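About Bimora

Bimora tests robot arms and hands for laboratories. We check how they handle glassware, and when something fails we find out why. We are a small company with one workshop, one office and a storage room full of flasks.

How we started

The company grew out of a fault. Our founders were running a robot cell for a chemistry lab called Wilano when the hand opened without a command and dropped a glass container from well above the bench. The glass was empty, so the damage came to a broken container and a lost afternoon. Finding the cause took 24 days. A connector at the wrist had worked loose, and when the signal dropped out the hand went to its default state, which was open.

The supplier's manual said as much, on page 683. Wilano had never been told, and neither had we. We rewrote the default so the hand holds its last position when the signal is lost, and then we went looking for the same fault in other people's cells. We found it at Thongsuk the following June.

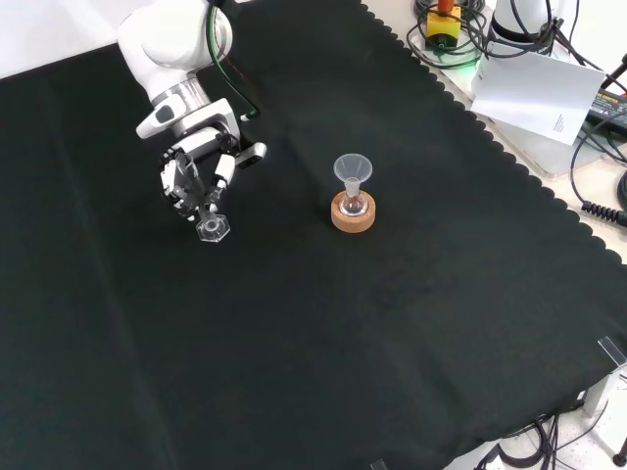

Our standard drop test runs for 2000 cycles on each hand. During the run we interrupt power and signal at set points and record what the fingers do. We use real glass, because plastic stand-ins are too forgiving – they bounce, and a weak grip goes unnoticed. Small faceted pieces like the clear one in the gripper are hard to hold well, and we keep the lift low over the cloth. Round-bottomed flasks sit in a cork ring, with or without a funnel in the neck.

What we report

Every client gets the full log, including the failures. If a hand lets go once, the report says so on the first page. We don't issue a pass with comments. Our procedure, known here as the Brana test, also requires that the emergency stop be pressed 30 times with the hand loaded. Stopping the arm and keeping the grip are separate functions, and we test them separately.

Working with us

We take on cells already in use as well as new ones. Please send the wiring diagram and the gripper settings with your first message. If you have had an incident, leave the cell as it is and don't reseat any connectors before we talk.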